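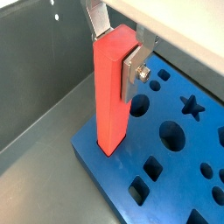 How I get a square peg to fit a square mortise

Posted Apr 21, 2019

I've been making little knock-down benches for the porch at our place in Wedau, and every one of them lives or dies on the same joint: a square tenon going into a square hole. My first bench wobbled so badly my dog wouldn't sit under it. So I slowed down, and now I can get a snug fit by hand without much cursing.

Mark the hole first, and use a knife if you have one. A pencil line is fat, and you'll never know which side of it to cut to. I knife all four sides, then go over them again a bit deeper so the chisel has something to drop into.

Next, drill out the middle. Stay well inside your lines! I put a piece of tape on the bit for depth (mine always slides up, so check it now and then). Then pare back to the knife line with a sharp chisel, working from both faces toward the middle. If you go all the way through from one side you'll blow out the back, and yes, I have a bench in the shed with that side turned to the wall.

Now cut the tenon a hair too big. Take off one shaving from a face, try it, turn the piece a quarter, take another. I mark one face with an X so I always put it in the same way around. If it sticks, pull it out and look for the shiny spots, those are the places that rub. Plane only there.

You want it to slide in with a firm push from your hand. If you need the big mallet, it's too tight and you could split the rail. If it rattles, glue a thin shaving to one face and start fitting again.

Last thing, put a tiny bevel on the bottom end of the tenon. I skipped this for years and couldn't figure out why my corners kept getting chewed up. Takes 2 minutes with a file.

I rub a little paste wax on mine since they come apart every October for storage. The bench plan I started from is the Girnutholm one, but I made the legs thicker, so measure your own stock before you cut anything.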